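Mokon Quilters Open Fall Scrap Challenge
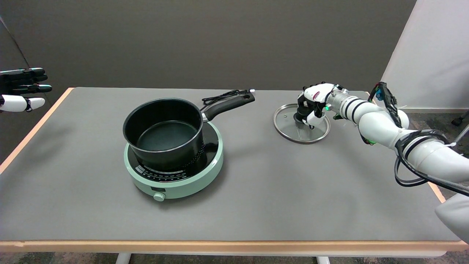
A saucepan on a mint-green induction cooktop, its glass lid on the table.

September 2019

The Mokon quilt guild is taking entries for its fall scrap challenge. Each quilt must measure 60 inches or less on its longest side and be pieced from leftover fabric. Backing and batting may be bought new.

Last year's challenge drew 17 quilts. Hagos Araya won with "Drornance," a lap quilt made of 1,271 pieces.

Leonardo Zanetti will judge the entries at Fiore Hall. Members may enter up to two quilts each. Forms are at the Istero fabric shop, and the entry fee is $9.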